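Drive and memory removal on mixed desktop chassis: review of the Roneo kit
Speaker notes, Yamila Iturra
Burkow refurbishing meeting, Feb 23, 2019

Slide 1. Title

Name, site, role. I run process engineering for the desktop line at Gallardo. We bought the kit at list price and the vendor has not seen these notes. Wahyudi Sinaga ran the trial and is in the room for the software questions. Hold questions on cost until slide 9.

Slide 2. What Roneo is

Roneo is sold by Mirkach as a teardown kit for desktop computers. It is an add-on. You supply the arm, the gripper, the wrist camera and the bench. Mirkach supplies the printed fixtures, the recipe software, the starter library of chassis recipes, and remote support for the first contract period.

Say clearly that the kit does not open the case. The side panel comes off upstream, by hand, and the chassis arrives at the cell lying on its side with the interior up. Two people at the last meeting assumed the arm did the panel. It does not, and Mirkach does not claim it does.

Scope of the recipes as shipped: hard drive out of its bay, memory out of its slots, parts set down in a fixture. Processor removal is listed as a beta recipe. Expansion cards are not supported in the version we tested.

Slide 3. Why we looked at it

Our manual line handles drives first. The drives go to erasure, and erasure is the bottleneck if the flow is uneven. An operator works fast in the morning and slower later, so erasure is starved or flooded depending on the hour. We wanted a steady feed more than a fast one. A slow cell with a predictable interval would have been acceptable.

Second item was chassis variety. We receive returns from office leases, so the same few chassis come in large batches, then change without notice. Any fixed tooling is out of date by August. Whatever we bought had to take a new chassis without a visit from the vendor.

Slide 4. How a recipe is built

Go slowly here, this is where the last audience got lost.

A recipe has three layers. The chassis layer stores where the bays, board and latches sit relative to two reference corners. The part layer stores how each part is gripped and which direction it leaves. The sequence layer sets the order and what to do on a failed grip.

Chassis layer is taught once per model. The operator guides the arm by hand to the reference corners and to each part, and confirms each point on the tablet. Part layer is shared between chassis. If the drive carrier is the same in two models, there is nothing to teach the second time. The sequence layer is a text file. We edit ours directly. Mirkach would prefer that we used the editor, which is slow and loses comments.

Teaching a new chassis took Wahyudi 30 minutes once he had done a few. The first one took most of a shift, and a good part of that was finding out that the reference corners must be bare metal edges. Plastic trim moves when the case is clamped. The manual has this in an appendix. It belongs on the first page.

Slide 5. Fixtures

The fixture plate sits beside the chassis, on the same bench. Plates are printed, and the files come with the license, so you can reprint. We did so after the first month. Post spacing drifted on our printer and the drives rocked. Lech Nowicki added ribs under the plate and it has been stable since then. He has offered to share the file. Ask him at the break, Mirkach's license allows it between kit owners.

Mount the plate to the bench rails. Tape is not sufficient. A small shift in the plate shows up as a placement fault and the software reports it as a grip fault, so you look in the wrong location.

There is no clamp for the chassis in the kit. We think there should be. We made one from bar stock.

Slide 6. Trial setup

Units were taken from the normal inbound stream. No sorting by condition, apart from pulling anything with broken bay rails. Seven chassis models, one arm, one shift. The target for each unit was drive out and memory out, in that order.

We counted a unit as complete when both part types were in the fixture with no operator touch after the start button. Clearing a cable by hand counts as a touch. Pressing resume counts as a touch. Mirkach counts resume as a completed unit in its own material, so do not put the two numbers side by side.

Slide 7. Results

800 units run. 611 complete by the definition above.

Leave this on screen for a moment.

Of the units that were not complete, cable interference was the largest group. Data cables and power leads lie across the drive bay in a different position every time. The recipe assumes a clear approach. The camera check before approach looks for the latch and the carrier, and it does not look for a cable between the gripper and the carrier. A finger closes on a lead, the force check trips, the arm backs off and waits for resume. The force check did its job in each case we reviewed. It costs time and an operator visit.

Second group was the release latch on the bay. If the latch is not fully open the carrier binds partway out. The retry logic pulls again on the same line with the same force. A small sideways motion frees it every time when an operator does it. We wrote that motion into our sequence file and it helped. I do not have a clean count for units run after the change, so it is left out of the slide.

Third group was memory. The slot tabs need to be opened before lifting. The recipe opens them one end at a time, and on boards where the slots sit close to the drive cage the gripper body has no room. Horacio Sepúlveda tried longer fingertips. Reach improved and the grip got worse. We went back to the standard ones.

If asked: no boards cracked. Bent socket pins are a different question, see slide 8.

Slide 8. Inside the case

Have all three up together. Point out clearance, leave the rest for the audience to read.

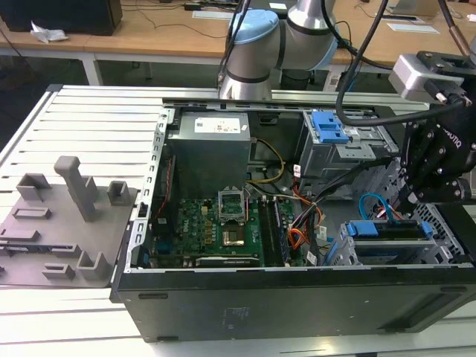
Chassis on the slatted bench, processor socket empty, fixture plate to the left. 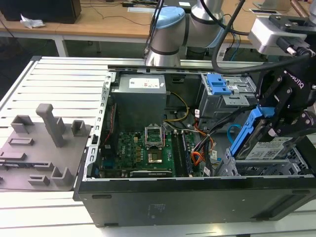

Gripper on the hard drive carrier in the lower bay.

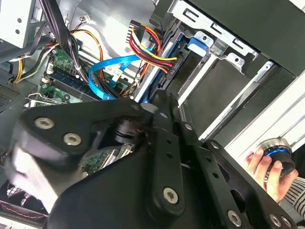 Wrist view, with the blue data cable and the drive cage behind the gripper links.

The processor recipe is where I would be cautious. It is marked beta and priced as if it were finished. On boards with contacts in the socket, any contact with the gripper body after the processor is out makes the board scrap. Our rule is that the processor comes out by hand, upstream, and the arm is given a keep-out volume over the socket. Set the volume in the chassis layer. If you set it in the sequence layer it is ignored during retries. We reported that and it was confirmed as a defect. There is no date for the fix.

Cable management is the other point to make on this slide. We tested routing the loose leads to the power supply side before the unit enters the cell. It adds handling at the panel station. On balance we kept it, because a stop in the cell costs more than the extra handling. A site with spare labor at the cell might decide the other way.

Camera exposure: lock it. Bare sheet metal in the bay will push the automatic setting around and the latch check becomes unreliable. Hortensia Benítez has a short note on lamp position and will send it to anyone who leaves an address.

Slide 9. Cost and contract

I am not showing prices. Ours were negotiated with two sites and will not match yours.

Structure is a one-time kit fee plus an annual fee for the recipe library and support. The library fee is per arm. If you teach your own chassis and never download one, you still pay it. We asked for a site license and were refused.

Recipes you teach remain yours under the contract, but they are stored in Mirkach's format and there is no export for the part layer. The sequence files are plain text and can be kept. Ask for this to be written down before you sign. The sales sheet says "open recipes" and that covers the sequence layer only.

Support was good. Replies came the same day, from people who had run the cell. Documentation is weak. Most of what we know came from the support thread.

Slide 10. Recommendation

For drives only, on batch returns with few chassis models: worth buying in its current state. Drive feed to erasure became even enough that we removed the buffer rack.

For memory: acceptable if your boards leave room at the cage side. Measure first, with the gripper you intend to use, closed and open.

For processors: wait.

For sites with highly mixed intake, where a model may appear once and not again, the teaching time is never recovered. Keep those on the manual line. We route them by barcode at receiving.

Slide 11. Open items

Keep-out volume during retries. Defect open.

Cable detection before approach. Mirkach says it is planned. We have not seen it.

Resume logging. At present the log does not separate an operator resume from an automatic retry. Wahyudi wrote a script that does, from the button timestamps. It is in the handout folder with the rib file and the clamp drawing.

Fingertip wear. Pads were replaced once during the trial, and we changed them early. No interval to recommend yet.

Stop here for questions. If time is short, skip slide 11 and refer to the handout.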